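Beige cotton cover on a work table keeps creeping and wrinkling

Sewing, Fabric and Linens
Posted by tablelinen_stist
14 replies followed, 3 kept after cleanup

I have a long table against a white wall in the back room and I keep a beige cotton sheet over it. I fold clothes there, cut out patterns, wrap parcels, that sort of thing. The table top underneath is smooth and painted. The trouble is the sheet won't stay put. After half an hour of work it has drifted toward me and there are soft folds running from front to back. I pull it straight and ten minutes later it looks the same.

I have tried ironing it on the table, which damaged the paint in one corner, so I won't be doing that again. I have also tried clips, but the back edge of the table is tight to the wall and the clips don't fit there. The sheet is a flat double from Kondard, 200 thread count, and it has been washed many times. I don't want to staple anything. I would like to be able to take the cover off and wash it every couple of weeks.

Is there a way to keep it flat that doesn't involve buying a new table?

Dzintra Dambrauskienė
Member, Perbridge
Marked helpful by 31 people

Put something between the sheet and the paint. A painted top is slippery and thin cotton will always slide on it. I use an old flannel blanket cut to the exact size of the table, with nothing hanging over. The sheet grips the flannel and most of the creeping stops the first day. Rubber rug underlay also works, but some kinds stick to paint in warm weather, so test a small piece under a heavy book for a week or two before you cover the whole top.

Then sew a channel along each long edge of the sheet and run elastic through it, the way a fitted sheet is made. Cut the elastic shorter than the edge so it pulls. Pull the table out from the wall once, put the cover on, and push the table back. The back edge will hold itself after that. 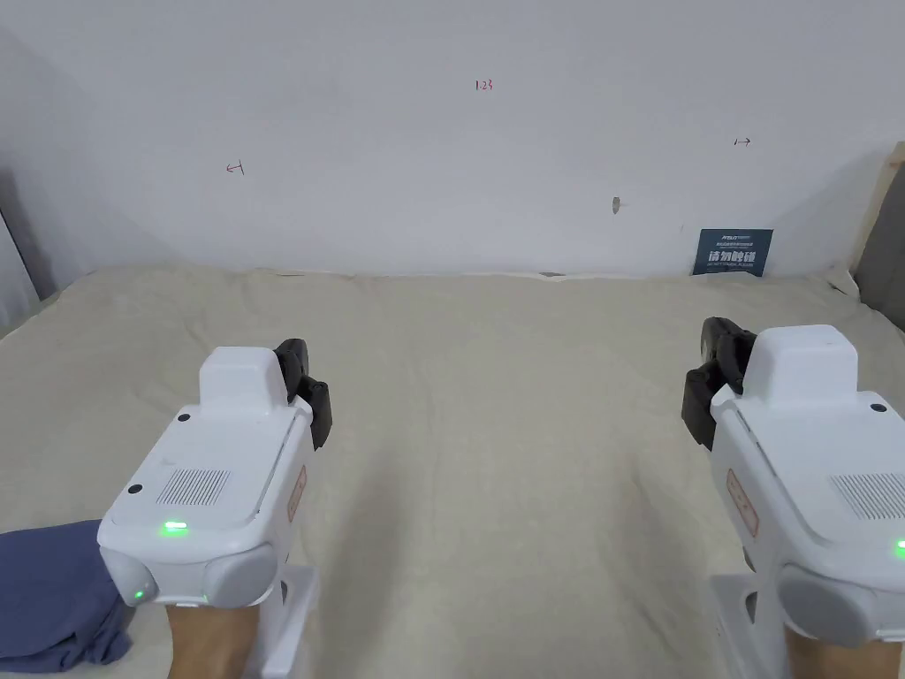 Does it matter which way the grain of the fabric runs?

Run the lengthwise grain along the long side of the table. Woven cotton gives less in that direction, so it won't bag out when you pull it toward you from the front. On a flat sheet the lengthwise grain usually goes from the top hem to the bottom hem, but look for the selvage if there is one left, because it always runs with the lengthwise grain.

One more thing about the wrinkles. Fold lines from the cupboard are a different problem from creeping. Those come out if you mist the sheet lightly with water, smooth it from the center to the edges with your palms, and leave it alone overnight. Lift it off the paint first if you don't have the flannel down yet.

Ismail_fabrics
Member

Get a heavier cloth. A sheet is made for a bed and 200 count cotton that has been washed for years is too soft for a table you work on. Canvas drop cloth is cheap and comes in nearly the same beige. Wash it twice in hot water before you cut it — it shrinks a lot the first time and a little the second. Mine has been on since September and I have not had to straighten it much.

It does leave lint on dark clothes for the first few weeks.

quiltroom_b
New member

Double-sided tape

Views: 1,000
Shares: 14
Comments (4)

pegbasket: The flannel worked for me too. I used two old pillowcases opened out and stitched together, no blanket needed.

Ismail_fabrics: Tape leaves a residue on paint. I would not.

tablelinen_stist: Thank you. Flannel is down and the cover hasn't moved so far. I still have to buy the elastic. The shop in Stistville only had the narrow kind.

Dzintra Dambrauskienė: Narrow is fine for a sheet. If you ever change to canvas, get the wide one.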